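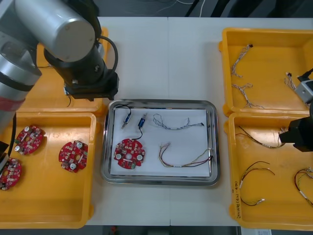 Orange bins and a steel tray on a white worktable.

Settling in Brarkstead: residence permits and the first months

Readers who are considering a move to Brarkstead have written to ask how the residence procedure works in practice. The following notes are drawn from my own application, completed in May, and from conversations with other foreign residents of the district.

Applications are received at the municipal office in Prevumell, on the upper side of the harbour road. The counter opens at 8.30 in the morning and numbered tickets are normally exhausted before ten. Applicants should bring the original of each document and 2 copies. My own file ran to 19 pages, including the tenancy agreement, and was returned once for want of a signature on the health cover form.

The fee at the time of my application was 186, payable by card only. A further deposit of 700 is held against the first year of residence and is refunded on renewal. Mesfin Degefa, whose family arrived the previous winter, received his refund by bank transfer without having to request it. Issa Zoubi was asked to submit a second form and waited considerably longer.

Housing is easier to find in Aoun than in the old town, although the bus service stops early and the hill is steep. Rents are quoted without water. Prospective tenants are advised to ask for the previous winter's heating bills – the stone houses are pleasant in summer and expensive in January.

Health registration is a separate matter and may be completed at the Pukitz clinic once the residence receipt has been issued. Hala Ait Brahim at the front desk speaks English and French, and was most patient with my questions about prescriptions brought from abroad.

I am grateful to Yabsira Alemayehu for correcting an earlier version of these notes with regard to school enrolment. Parents should apply to the school directly, and the municipal office no longer accepts those forms. A separate entry on vehicle registration will follow when my own plates have been issued.

Posted by Rami Hattar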